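Shop Floor Talk > Small Cells and Benchtop Arms > Maintenance
Thread: White pen on a white table, gripper keeps closing on nothing

beltdriven_bo
December 14, 2021
OK folks, I need some other eyes on this one. We have a benchtop pick cell at Orkberg, one arm, two-finger gripper with printed fingers, small camera at the wrist. White table, white walls on all sides. It picks mixed bits and drops them in a wicker basket. I look after it pretty much by myself, and up to last week it was easy to live with.

What changed: I swapped the fingers for a fresh pair because the old tips were getting rounded over. Same print file, same black material. I also wiped down the table and put the walls back square, because one had been bumped. Now it handles the red duck fine, it handles the black case fine, and it misses the pen. Over and over. It comes down, closes, goes back up with nothing. Ten tries this morning, and it got the pen on two of them.
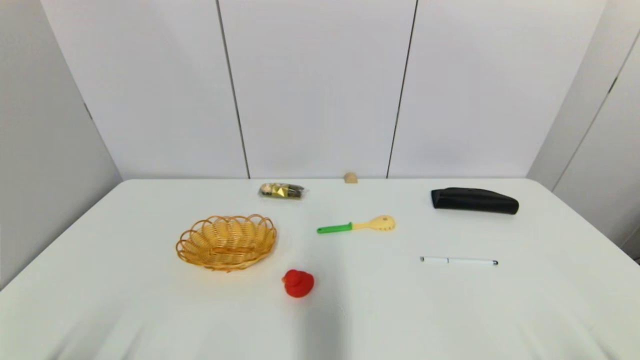

I've rerun the hand-eye calibration twice and the error looks normal to me. Controller is a Prareo, the log says grasp closed, width zero, no fault code. The pasta spoon thing is hit or miss too, but mostly hit. Before I tear into the wrist mount, what would you check first?

millrat24
Lighting. I'd bet my lunch on it. A white pen on a white table under soft light has next to no outline, just the dark bits at the ends. If your vision is finding the ends and guessing the middle, it'll drift on you. Put something darker down and see if the problem goes away. Gray mat, cheap, done in five minutes.

hexkey_hannah
I don't buy lighting. Bo said it worked fine before the finger swap and the table was white then too. Printed fingers never come out quite the same twice. Even with the same file, if you changed the layer height or the bed was a bit warmer you can end up with tips that sit a hair long or short. On a duck you'd never notice. On a pen lying flat you're closing over the top of it.

Did you measure them against the old pair?

beltdriven_bo
I did not measure them against the old pair. I held them side by side and they looked the same, which I now realize is not measuring, thanks Hannah.

millrat — I can try a mat, but the customer wants white. They were pretty firm on that.

millrat24
Customers want a lot of things. Try it as a test anyway, you don't have to leave it down.

siregar_tech_pdx
Used to set these up for Siregar, so grain of salt, but go look at the finger seating before anything else. There's a screw at the base of each one and if you snug one side all the way down before starting the other, the finger cocks over. You get one tip higher than the other when it's open. Can you grab a shot from the wrist camera with the gripper open over the table? Don't move anything, just park it and save one.

beltdriven_bo
Sure, give me a minute. Parked it above the table, open, nothing between the fingers.

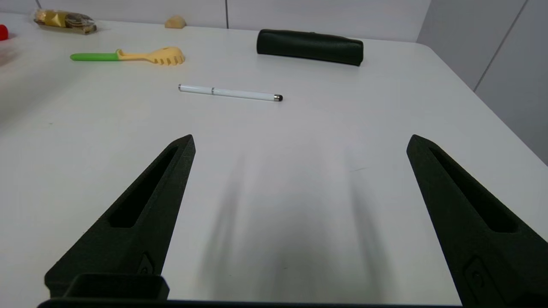 View from the wrist camera, gripper open, pen and black case up ahead.

Left tip does look a little higher than the right one to me. I can't tell if that's real or just how the camera sits.

hexkey_hannah
I see it too, right one is lower. But like you said, if the camera is rolled even slightly in its bracket you'd get the same thing. Put a straightedge across both tips and a feeler gauge under the low one. Takes the camera out of the argument.

millrat24
Also look at that shadow coming up between the fingers! That's the gripper shading its own work area. I still say light is part of this.

siregar_tech_pdx
Part of it, maybe. A blurry shadow like that doesn't move a pick point much if your detection happens from further up. Bo, do you detect from the high pose or do you refine on the way down?

beltdriven_bo
Refine on the way down. One more look at the wrist camera and then it commits.

siregar_tech_pdx
Then millrat might have half a point and I take back half of what I said. Turn the refine step off for an hour and see. But seat the fingers first, one change at a time, or you'll never know which one did it.

beltdriven_bo
Update. Straightedge says the right finger was 18 thou off. Backed both out, cleaned some stringy plastic from under the base, brought the screws down a bit at a time going side to side. Reran the calibration. Pen is now eight out of ten with refine on. I haven't tried it with refine off yet.

hexkey_hannah
18 thou! Told you it was the fingers.

millrat24
Eight out of ten isn't ten out of ten. Where did the other two go?

beltdriven_bo
Both missed toward the clip end, so I'm not calling it finished. Mat test is next. I'm also going to write the seating steps on a card and tape it inside the cabinet, and check the new pair again in February when we do the Grikbridge cell. If anybody has a torque number they like for printed fingers with a brass insert, please post it, mine is currently "snug."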